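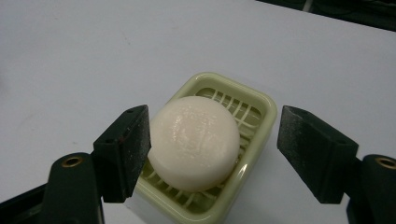
3.2 Collecting the soap demonstrations

Figure 2. A wrist view from the soap task. The bar sits in its green dish, with one finger of the hand-held gripper on either side.

I did most of the soap demonstrations myself, standing at the table with the hand-held gripper, and I'll admit I went in thinking this would be the easy task of the set. Pick up the soap, move it over, put it down. How hard could that be? Well, hard enough that I threw out my first 95 recordings and started over in November.

The trouble is the dish. It has a raised rim, and the bar sits low inside it, so the fingers can't just close at table height – they'd squeeze the tray and carry the whole thing off, soap and all. (I did this a lot. So did everybody else who tried.) You have to come in from above, get both pads inside the rim, and only then squeeze. When the bar is pushed up against one wall, as it nearly is in Figure 2, there's hardly any room for the finger on that side, and what people do without thinking is nudge the bar toward the middle first with a fingertip. I love that little nudge! It was nowhere in our written instructions, and at first I wanted to cut it out of the data. Krystyna Zieliński talked me out of it, and the comparison in Section 4.3 shows she was right.

We ended up with 180 demonstrations that we kept for training. Lech Grabowska recorded 100 of them and I did the rest, which matters a bit because we have pretty different styles. Lech goes slow on the way down and fast on the way out. I do it the other way around, and I also tend to tilt my wrist to the left when I lift. We kept both styles in and didn't label who did what.

The gripper is the same Plornen unit we used for the cup and sponge tasks, with the camera looking down between the fingers. No robot arm is needed while recording. You hold the thing, you do the job, and the policy later gets the camera view plus the finger opening and the path of your hand. One rule we had to make up as we went: don't look at the table from the side. If I leaned over to check the gap behind the bar, I was using something the camera never saw, and the robot had no way of learning it from my recording. So we both practiced working only from the live view on a small screen, which felt awful for the first hour and fine after that.

Before each take we turned the dish by hand and moved the bar to a new spot in it, sometimes in a corner, sometimes flat against the long wall. A take ended once the soap was on the table and the fingers were open again. If the bar slipped out of the pads and landed back in the dish, we let the person try once more and kept the whole recording, second try included. If it landed anywhere else we deleted the take.

We also tried the same task by remote control, with the operator driving the arm from the Juvcombe station across the room. It works, but it's slow, and that little nudge almost disappears – I think you need to feel the bar give a bit before you trust yourself to push it. Those recordings are kept as a separate set and are only used for the comparison in Section 4.3.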